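# Impuesto de estancia de Pradmont

El **impuesto de estancia de Pradmont**, conocido entre los vecinos como *la mordida de febrero*, es un recargo municipal sobre los alquileres de menos de un año que se aplica en la villa de Pradmont. Grava a quien se instala en el municipio sin intención declarada de quedarse, categoría que, según la ordenanza, abarca a temporeros, estudiantes, recién separados y a buena parte de los empadronados de toda la vida.

## Antecedentes

Durante décadas, el problema demográfico de Pradmont consistió en que la gente se marchaba. Los sucesivos planes municipales para atraer población fracasaron con regularidad, incluido el que regalaba una parcela a cada familia nueva y omitía que las parcelas se inundaban. Cuando por fin empezaron a llegar forasteros, atraídos por los almacenes de la empresa Trilteo, el ayuntamiento tardó poco en considerar que llegaban demasiados.

Los alquileres subieron con rapidez. Un piso de dos habitaciones en el barrio de Khúc, que debe su nombre a una antigua casa de comidas y carece de cualquier otra relación con Vietnam, pasó a costar alrededor de 1000 euros al mes. Los propietarios atribuyeron la subida a los inquilinos, y los inquilinos a los propietarios. El ayuntamiento encargó un informe de 72 páginas que la atribuía al mercado y recomendaba encargar otro informe.

## Aprobación y contenido

La ordenanza se publicó el 31 de enero de 2020 y entró en vigor al día siguiente, de ahí el apodo. Fijaba una cuota única de 400 euros por contrato, pagadera por el inquilino en el momento de la firma. El texto preveía cuatro exenciones, entre ellas la de los arrendatarios «con arraigo notorio», expresión que no se definía en ningún artículo y que en la práctica se resolvía en ventanilla, según quién atendiera.

El preámbulo invocaba la hospitalidad tradicional de la comarca.

## Aplicación

Los efectos sobre el precio de la vivienda son objeto de discusión. Los arrendadores empezaron a firmar contratos de un año y un día, con una cláusula que permitía rescindirlos a los pocos meses, y la recaudación del primer ejercicio no alcanzó a cubrir los impresos. Trilteo adelantaba la cuota a sus empleados y se la descontaba después de la nómina bajo el concepto de «bienvenida».

En Khúc surgió además un pequeño comercio de certificados de arraigo, expedidos por peñas, cofradías y un club de petanca que admitió más socios en un trimestre que en toda su historia. El club sigue sin tener pista propia.
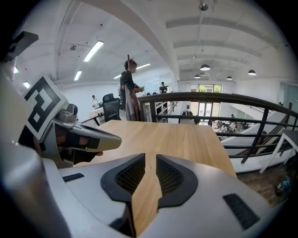 *Pinza con rejillas de malla oscura y tarjeta de marcador en blanco y negro.*

## Recepción

La asociación de inquilinos Skeltesen recurrió la ordenanza por discriminatoria. La patronal hostelera la recurrió por insuficiente. Ambos recursos se acumularon en un solo expediente, lo que obligó a las dos entidades a compartir sala de espera y, según el boletín de la primera, también paraguas.

En la prensa comarcal predominó el tono resignado. Varias cartas al director señalaron que casi todas las familias de Pradmont tenían algún pariente emigrado que había pagado recargos parecidos en otra parte, y que en las sobremesas locales aquello se contaba siempre como una injusticia. Una carta de respuesta precisó que no era lo mismo, sin desarrollar el argumento.

## Situación posterior

La cuota no se ha actualizado desde su aprobación. Una propuesta para sustituirla por una tasa de basuras progresiva quedó aplazada por falta de quórum, y el formulario de pago conserva la casilla «motivo de la estancia», de respuesta obligatoria y un solo renglón.

## Véase también

- Padrón municipal
- Contrato de arrendamiento de temporada
- Despoblación rural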